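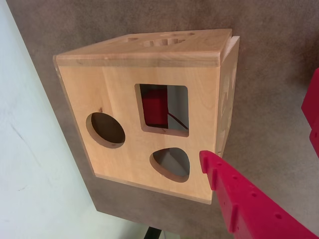 November, bench notes, shape box

Grominex planner back on after the update. Ludivine (Courtois) wants to know whether we can drop the hand-taught approach poses and let it choose its own. My answer this morning was no. By four o'clock it was still no, with more numbers behind it.

**Set-up.** Box on the carpet, front face towards the wrist camera. Only the front openings count today: round, square, rounded triangle. The top and side are out of scope until the front behaves. Perception is the Skorkoteck contour model with stock weights. Sylvain's retrained ones are on the share but I haven't seen a validation log for them, so they stay there.

**Perception**

- Round: fine. Dark inside, pale wood outside, a threshold from twenty years ago would find it.
- Square: found, but the fit is poor whenever there's a block lying behind it. The model takes the red edge for part of the rim and the centre slides towards the block. Confidence goes *up* when this happens. I have moaned about that score before and will go on moaning.
- Triangle: position good, rotation rubbish. The corners are so rounded that the fit settles on whichever one it likes and flips between frames. Averaging over 12 frames only gives you a smooth wrong answer.
- The knot above the round hole came up as a small fourth opening in two runs. Minimum area filter put in, and it went away. I don't count that as fixed, it's one box.

**Planning**

Ran 115 approaches, no insertion, stop short of the face and log the pose error. Six were refused outright by the collision check. All six were at the lower right corner of the front face, where the fingers come in at a slant. The collision model for the fingers is a plain hull padded by 2 mm, so the steps along the toothed edge get filled in and the planner thinks it's holding a brick. Cutting the padding would let those through. It would also let through things I'd rather it refused, so I left it.

The release notes say replanning is "smoother". The joint traces look the same to me as last month's. Asked Renaud (the simulator, not a person, for whoever reads this next) to replay the same goals and it accepted every one, including the six. So either the sim is using the old hull or it isn't checking the fingers at all. Until I know which, I'm not taking a sim pass rate as evidence of anything.

**Control**

Didn't touch the gains. Sylvain thinks the sideways drift near the face is the velocity filter lagging. Could be. Could equally be the square's centre moving under us, as above, and I'd want the target frozen before blaming the filter.

**To do**

1. Freeze the target pose for the last stretch, rerun the square only.
2. Same again with nothing behind the square.
3. Find out which finger mesh Renaud loads. Check the Grurkotus config first, it overrides the local one without saying so.
4. Sylvain: validation log, please, then I'll try your weights.
5. Ludivine: keep the taught poses in the branch. Don't merge.

Logs are under shapebox/front, raw and unfiltered. The plot with the nice tight cluster is the round hole only, so please don't put it on a slide by itself.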